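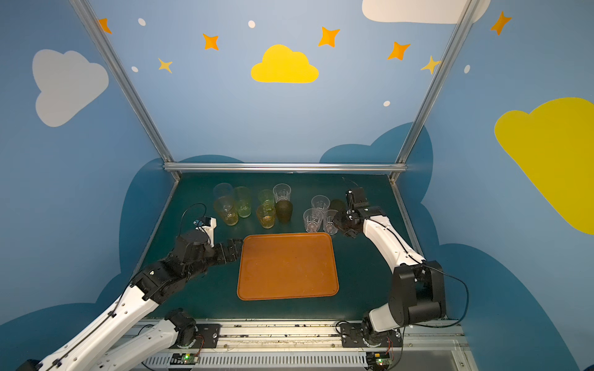 *Zuletzt geändert: Januar, 21 Uhr*

**Betreff: Re: Regeln für Zweiarmplätze, Abschnitt Startzustand**

Hallo zusammen,

zum Entwurf aus Drotby habe ich ein paar Anmerkungen. Die Stelle, um die es mir geht:

> Vor jedem Durchlauf ist der Tisch in den Startzustand zu bringen. Becher stehen aufrecht, das Tablett liegt mittig. Die Arme befinden sich in Ruhelage. Abweichungen sind zu protokollieren. Reicht das so, oder brauchen wir Maße? Bei Arkaler wird alles mit Schablone gestellt, das kostet uns aber zu viel Zeit.

Maße brauchen wir nach meiner Meinung nicht, eine Schablone auch nicht. Für die Aufgabe »Becher aufs Tablett« soll die Anordnung ja wechseln. Zwei lockere Gruppen hinter dem orangen Tablett sind als Start in Ordnung, solange alle Becher aufrecht stehen. Dass einzelne Becher andere teilweise verdecken, würde ich ausdrücklich erlauben. Bei den klaren Bechern ist das der schwierigere Fall, und den wollen wir im Datensatz haben.

Ungenau finde ich dagegen das Wort »Ruhelage«. Wenn der rechte Greifer fast an einem dunklen Becher steht und der linke knapp neben der Tablettecke, kann das eine gewollte Startpose sein oder ein Rest vom letzten Durchlauf. Dem Protokoll sieht man das später nicht an. Mein Vorschlag für den Text:

1. Die Startpose beider Arme wird als Gelenkwerte gespeichert und vor dem Durchlauf angefahren.
2. In der Startpose berührt kein Greifer einen Becher oder das Tablett.
3. Kabel am Handgelenk dürfen Schlaufen bilden, aber in keiner erlaubten Pose an den Bechern streifen. Prüfung von Hand bei langsamer Fahrt.
4. Wer in den Arbeitsraum greift, hält vorher beide Arme an. Das gilt auch, wenn sich nur einer bewegt.
5. Kratzer und Flecken auf der Tischplatte sind keine Abweichung.

Zu Punkt 4 gab es bei Barredo die Rückfrage, ob eine Pause in der Software genügt. Ich würde das verneinen – Posetix setzt nach einer Pause die alte Bewegung fort, sobald jemand am Rechner bestätigt. Also Halt am Taster, danach neu anfahren.

Beim Protokoll reicht mir eine Zeile je Durchlauf: Nummer, Startpose, Abweichung ja oder nein. In der letzten Serie waren es 144 Durchläufe, da liest keiner Freitext. Durchläufe mit Abweichung bleiben im Bestand und werden nur markiert.

Offen ist noch, ob die bemalten Wände in die Regel gehören. Ich wäre dafür, den Hintergrund je Serie festzuhalten und innerhalb einer Serie nicht zu ändern.

Einwände bitte bis Samstag an die Liste, danach übernehme ich den Text in den Entwurf.

Grüße aus Barredo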